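How to Set Up Your Shop Cameras So the Footage Is Useful

I spend a lot of my week helping small shops with their security cameras, and I love this stuff more than is probably normal. A decent camera system is cheap now and you can put one in yourself over a weekend. The trouble is that most people stick the cameras up high in the corners, plug everything in and never look at the picture again until something goes missing. Then they get a lovely clear view of the top of a baseball cap.

So let's do it properly! This guide is for a single-room store with one customer door and one register. If you have a stockroom with its own outside door, just repeat the door steps back there.

Start with the door

The front door is the most valuable spot you have, because everybody has to walk through it facing forward. Mount one camera at head height or a little above, inside the store, looking back at the entrance. Tilt it so a face fills a good part of the picture. If you can only see people from the knees up to the ceiling tiles, zoom in.

Watch out for backlight. On a sunny morning the doorway can turn every visitor into a black shape. Look in the settings for something called WDR or "wide dynamic range" and switch it on. Then walk in from outside yourself at opening time, noon and after dark, and check all three clips.

Then the register

Put the second camera behind the counter, off to one side, so it sees the customer's hands, the drawer and the countertop together. Keep it clear of card keypads. You don't want anyone's PIN on your recorder, and your card processor won't want that either.

Fabian Ammann, who runs the Flindholm bakery and corner store, moved his register camera down 40 inches after reading an earlier version of this page and sent me before and after clips. What a difference! He also found that the tray of buns by the till was blocking the drawer, so he slid it over to the other end of the counter.

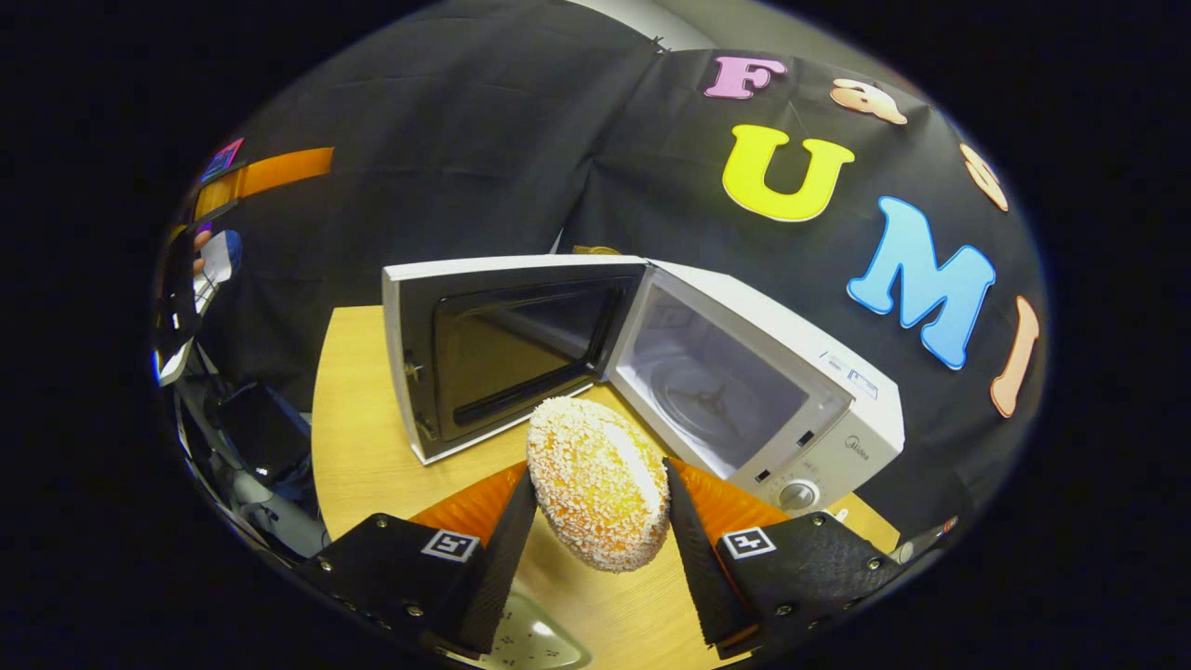

Set the clock

Please, please do this one. I've seen recorders that were off by 44 minutes, and an officer trying to match your clip with one from the gas station across the street will have a miserable afternoon. Go into the time settings, pick your time zone, turn on automatic time sync and make sure daylight saving is handled. I still check mine by hand every March, comparing the recorder with my phone.

Pick how long to keep things

A lot of recorders come set to overwrite after a few days. People often notice a loss at stocktaking, long after that. If your drive has the room, go longer. Mine is an old Kolev box with 2 drives in it, nothing fancy, and it does fine.

Check your local rules as well. Many places want a sign at the entrance, and recording sound is a separate matter from recording video - leave the microphones off until you know where you stand.

Practice saving a clip

Try this tonight, after closing:

1. Pick a moment from earlier in the day.
2. Find it on the recorder using only the time.
3. Export 10 minutes of video from both cameras.
4. Copy it to a USB stick and play it on a different computer.
5. Write the steps on a card and tape it inside the office cupboard.

Step 4 trips up nearly everyone the first time. Some systems save in their own format and need a player program, so export that along with the video if the menu offers it.

If you ever need it for real

Call the police first and leave the counter alone until they tell you otherwise. Save the clip the same day, make two copies and keep one untouched. Write down who you gave the other one to, and the case number. And hold off on posting faces online - ask the officer before you share anything.

Last updated 18 Nov 2025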